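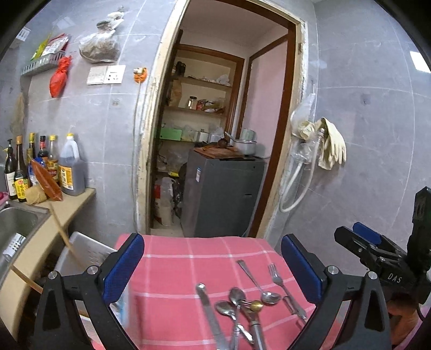 Pre-purchase checklist, hand-held grippers, Ledel kitchen trial

Finger pads: OK. Blue pads seated on both fingers. Please do budget for spares, my dears – Rultico sells them in packs of 10.

Pivot pins: OK, though I'd love a second look in June.

Grip on thin cutlery handles: OK. 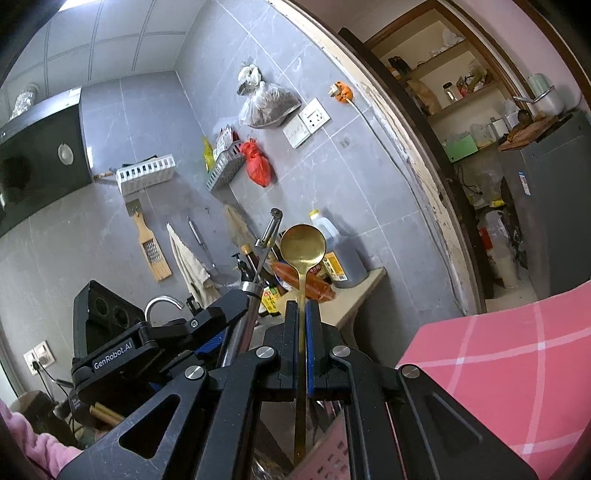 Price: 463 each from Erkstead, and we'd want 2 to begin with.

Warranty: OPEN. Ackah offered 5 years, so do ask Erkstead kindly to match it.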